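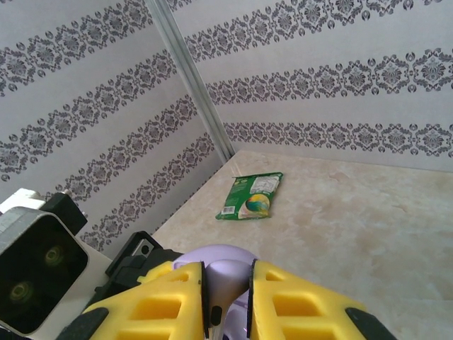 Pantry and snack tips I tested, and the ones I've quit

Every few months somebody sends me a list of "genius" kitchen tricks. I try them because I'm stubborn, and most go in the trash by the weekend. Notes from March 2024.

Folding chip bags shut without a clip
You fold the corners in, roll the top down, then flip the corners back over the roll. It holds if the bag is tall and more than half empty. On small bags there isn't enough to roll. Use a clothespin.

Bread in with the cookies
The claim is that a slice of bread keeps soft cookies soft. This one I'll grant. Change the slice every couple of days or you'll be growing something. Don't try it with crackers, which go limp overnight.

Rice in the salt shaker
My mother swore by it. I ran two shakers side by side through a damp February and the one with rice clumped a bit less. A bit. Keeping the shaker away from the stove did more.

Reviving stale crackers
Five minutes on a sheet pan at 300 degrees, then let them cool all the way before you judge. They're limp when they come out and crisp up on the rack. The microwave version you see everywhere gave me warm cardboard.

Decanting everything into matching jars
I bought the Bernholm set, 18 jars, and used them for a year. They look nice. They also lose you the date and the cooking directions unless you cut those off the package and tape them on. Flour and rice stayed in jars. Snacks went back to their own packets, stood up in a shoebox, oldest in front.

Bay leaves for pantry moths
I've read this in a dozen places and seen no sign that the moths have. Throw out whatever is infested, vacuum the shelf seams, wipe down with soapy water, and freeze new flour for four days before it goes on the shelf.

Rin Ueda wrote in to say cloves work better than bay. Maybe. She also vacuumed, so I know where my money is.

Next time: descaling kettles, and whether you need the stuff in the bottle.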